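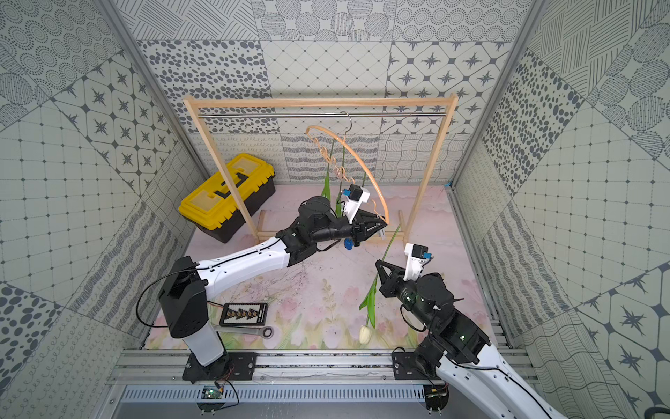

The fault that stopped work at Starwood in February began with a cable. Giuliana Chambi, who runs the two-arm cell there, had spent the morning on a flower task in which one arm holds a tulip by its stem while the other works at a round wooden hanger on a small clothes rack. The cell is called Cusi. A thin black cable runs along the top of the left arm's upper link, with slack looped at the shoulder, and she now checks that loop before every run.

"The arm reached up and just quit halfway," Chambi said. "No warning on the screen. It lost its position signal, and for a moment the controller kept sending it commands."

The arm dropped 6 inches onto the rack. Her hands were outside the cell at the time. They had been inside it a minute earlier, straightening a stem.

"That's the part I wrote up first," she said. "The rack was cheap."

The log showed 2,527 cycles on the cable. Starwood had planned to replace it after over 1,000 more. Chambi found the jacket worn through at the shoulder, where it had been tied too tight.

Four changes followed. The cable has more slack, the replacement interval is shorter, and a lost signal now cuts motor power on both arms. The fourth is a rule: motors off before anyone reaches in.

Asked whether the rule slows her down, Chambi said yes.

"Resetting takes longer than moving the flower," she said. "We get fewer runs in a day. I told Erkow that when they asked for the schedule, and they moved the date."

The worn cable is in a bag in her desk drawer.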